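Éloge du bras lent

Il y a des gens qui construisent des bateaux dans leur garage et que leur famille regarde avec une sorte de tendresse inquiète. Chez nous, c'est un bras robotisé, et la tendresse inquiète est exactement la même. Je le construis depuis l'hiver dernier, un peu à la maison, un peu à l'atelier partagé de mon quartier, et comme on me demande à chaque repas de famille à quoi il va bien pouvoir servir, j'ai fini par me dire que la question méritait mieux que mon haussement d'épaules habituel, celui que je fais entre le fromage et le dessert en espérant que quelqu'un parlera d'autre chose.

Je vais donc essayer de défendre une idée assez peu à la mode : un robot fait à la maison a le droit d'être lent, maladroit, et occupé à des choses minuscules. Je crois même que c'est là qu'il est le plus intéressant.

Il faut que je raconte d'abord comment tout cela a commencé. En janvier, Ghazala Pirzada, avec qui je partage un établi à l'atelier (et un chauffage d'appoint, ce qui crée des liens), a récupéré un lot de servomoteurs Jikel au fond d'une armoire. Trois d'entre eux grinçaient, un quatrième ne tournait que dans un sens. Nous avons passé des soirées entières à les ouvrir, à nettoyer les pignons avec une vieille brosse à dents, à jurer en deux langues. Le bras s'appelle Oksanen, du nom qui était écrit au feutre sur le carton des moteurs et que nous n'avons jamais réussi à expliquer. On s'attache bêtement à un nom pareil.

La première version ne tenait rien du tout. La deuxième tenait bien, trop bien : elle a écrasé une balle de ping-pong, un gobelet et, un soir de fatigue, le bout de mon index. La pince d'aujourd'hui a deux doigts noirs, une petite caméra au poignet et une force de serrage que je peux régler sur 30 crans, dont je n'utilise en vérité que les plus doux. Au total j'ai compté 35 pièces imprimées, sans les ratées, que Ghazala garde dans un bocal comme d'autres gardent des coquillages.

Et voici ce que fait cette merveille : elle attrape des sachets en plastique roulés, au-dessus d'un bac jaune.

Je sens bien la déception. Mon beau-frère, qui est un homme poli, a dit « ah » et a repris du café. Pourtant je n'ai jamais rien donné à faire à une machine qui m'ait autant appris. Un cube, c'est facile ! Un cube a des faces, il reste où il est, il attend qu'on le prenne. Un film plastique, lui, s'aplatit, se tord, brille à l'endroit précis où la caméra aurait besoin d'y voir clair. Il suffit d'une lampe au plafond pour qu'un pli devienne une tache blanche, et le programme, qui cherchait gentiment un bord, se met à poursuivre un reflet.
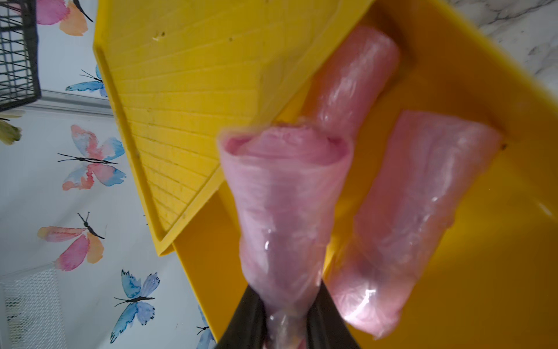 Le sachet rose, pincé par son bout le plus étroit, au-dessus du bac jaune où deux autres rouleaux attendent. On remarquera aussi les papillons du mur.

J'aime beaucoup cette vue, prise depuis le poignet. Le plastique se resserre entre les deux doigts et s'évase au-dessus comme un cornet, avec de grands plis brillants. Quand je l'ai montrée à l'atelier, on m'a surtout parlé des papillons, et je comprends : les robots que l'on voit dans les reportages vivent sur des fonds gris, derrière des grillages, et le mien travaille à côté d'un mur couvert d'aquarelles roses et bleues. J'y tiens. Une machine qui ne saurait fonctionner que dans une pièce débarrassée de tout ce qui fait une maison ne m'intéresse pas beaucoup, à vrai dire, et je préfère déplacer une lampe que décoller un papillon.

On m'oppose souvent l'argument du temps. Il est solide, je ne vais pas faire semblant. À la main, je range ces sachets sans y penser, en écoutant la radio, pendant que l'eau du thé chauffe. Mon carnet d'essais, lui, en est à 3 833 tentatives de prise. Je les ai notées une par une, d'abord par sérieux, ensuite par superstition. Les 3 000 premières ont été, pour parler franchement, assez humiliantes : la pince se refermait dans le vide, ou trop haut, ou sur la paroi du bac, avec un petit bruit sec que toute la maison a appris à reconnaître. Aucun calcul d'économie domestique ne survivra jamais à un carnet pareil.

Mais on ne demande pas à quelqu'un qui tricote combien de pulls il aurait pu acheter. Mes voisins font leur pain le week-end, il leur coûte plus cher que celui de la boulangerie et il est souvent moins bon (pardon à eux, la croûte est très réussie), et tout le monde trouve cela admirable. Je réclame pour les bricoleurs de robots la même indulgence que pour les boulangers du samedi soir, et peut-être un peu de la même curiosité.

Il y a une raison plus sérieuse, à laquelle je tiens davantage. Nous sommes entourés de discours sur l'automatisation, les uns émerveillés, les autres catastrophés, et presque tous tenus par des gens qui n'ont jamais regardé une pince rater quelque chose. Quand on a vu de ses yeux la peine que se donne un bras pour saisir un bout de plastique qu'un enfant de deux ans chiffonnerait sans y songer, on n'écoute plus tout à fait les promesses de la même oreille. On devient difficile à impressionner, on pose de meilleures questions, on veut savoir combien d'essais ont été coupés au montage. Et l'on acquiert au passage un respect immense pour les mains des autres, celles des gens qui plient, emballent et trient toute la journée et dont on dit si vite que leur travail est simple.

Anneli Jääskeläinen, qui anime les soirées électronique de l'atelier, n'est pas d'accord avec moi sur tout. Elle trouve que je me complais dans la lenteur et que je devrais passer au contrôleur Zovolano, plus rapide, mieux documenté, dont elle me vante les mérites chaque fois que je branche mon vieux montage. Elle a sans doute raison pour la documentation. La mienne tient sur des enveloppes usagées. Nous en avons débattu tout un soir devant une soupe, et je lui ai concédé un nouveau câblage, ce qui était déjà beaucoup pour mon amour-propre.

Elle voudrait aussi que je présente Oksanen à Pliltuvdale, la petite rencontre de bricoleurs où elle va tous les ans. J'hésite encore. J'imagine très bien la table, les visiteurs qui se penchent, le bras qui descend avec sa dignité de vieux monsieur, et le sachet qui glisse. Ghazala dit que c'est justement cela qu'il faut montrer et qu'elle apportera le bocal aux pièces ratées. Je crois que je vais accepter, à condition que l'on m'accorde une place loin des fenêtres, à cause des reflets.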